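Two-arm kitchen rig shown at Dorkberg open day

Visitors to the Velus building in Dorkberg were shown a pair of robot arms working at a domestic kitchen counter in March, as part of an open day held by the automation firm Zimeck.

The firm counted 348 people through the door between 10am and 4pm. Most of the building's ground floor was open, including the machine shop and the electronics benches, but the longest queue was for the kitchen, where demonstrations ran every half hour and places were limited by the width of the doorway.

The kitchen is part of a project called Godinho, which is looking at how two arms can share a short length of worktop without getting in each other's way. Zimeck has been running it for 2 years. The firm builds handling equipment for bakeries and packing lines, and Godinho is its first work outside a factory setting.

Each demonstration followed the same order. An operator seated to one side moved the arms by hand controller for the first few minutes, and the arms then repeated a short set of moves under their own control. Visitors were given a printed sheet listing the moves and could follow them as they were called out.

Items used during the day included food containers and their lids, small dishes and light kitchen tools. Staff said lids were among the harder items. A lid lying flat on a smooth surface gives the fingers very little edge to close on, and the usual answer is to slide it to the front of the counter until part of it overhangs. That takes time and needs clear space, and it is one of the reasons the team is interested in using a second arm.

Both arms carry a parallel gripper, a simple type with two fingers that open and close in a straight line. Zimeck said it had tried more complex hands earlier in the project and had gone back to the plain version, which was easier to repair and gave more even results from one day to the next. 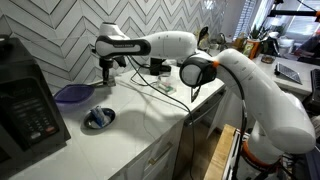 How the work is recorded

Each attempt at a task is saved as a separate run, with the position of every joint stored alongside the video. A run is marked as complete, partly complete or stopped. Stopped runs are kept. The firm said they were often more useful than the complete ones when a new version of the control software was being checked.

A display in the corridor gave the results from the most recent set of trials. Out of 161 runs of a task in which a lid is picked up and placed on a container, the largest group of failures came at the moment of closing the gripper. The second largest came when an arm paused to let the other one pass and did not start again within the time allowed. Zimeck did not give a full breakdown and said the trials were still being reviewed.

Reflections were a further source of trouble. Clear and tinted plastic is difficult for a camera to read, more so when daylight falls across a pale worktop. The team has noted that results differ between morning and afternoon, and now logs the position of the blinds with each run.

Speed and safety

Several visitors asked why the arms moved so slowly. Staff said the speed had been set well below the limit for the open day, and that the arms were also held to a low speed during normal trials. Each arm stops if it meets more force than expected. On the day, visitors stood behind a line taped on the floor and the operator kept a stop button within reach.

The 11.30am demonstration was halted for several minutes after an arm stopped part way through a move. It was returned to its start position and the session carried on with a shorter list. The rest of the timetable ran as printed, apart from the final slot, which was brought forward to let the room be cleared.

There were also questions about cost. Zimeck said the rig was a test bench and had not been priced as a product. It has no plans to sell a kitchen robot. What it expects to take from Godinho is the part of the software that decides which arm should act first, which could be used on packing lines where two machines serve one belt - a layout several of its bakery customers already have.

Next steps

The next stage of the project will add drawers and cupboard doors to the list of tasks. These are harder to plan for than loose items, as the gripper has to follow the path set by the hinge or runner and small errors build up as the door moves. Work on this is due to begin once the current trials have been reviewed.

Zimeck said it would hold a smaller session for schools and colleges later in the year, with groups limited to the number that can stand behind the line in the kitchen. The machine shop will not be included. Bookings will be taken through the reception desk at the Velus building, and the printed task sheets from the open day can be collected from the same desk - they are free, but there is no large-print version yet.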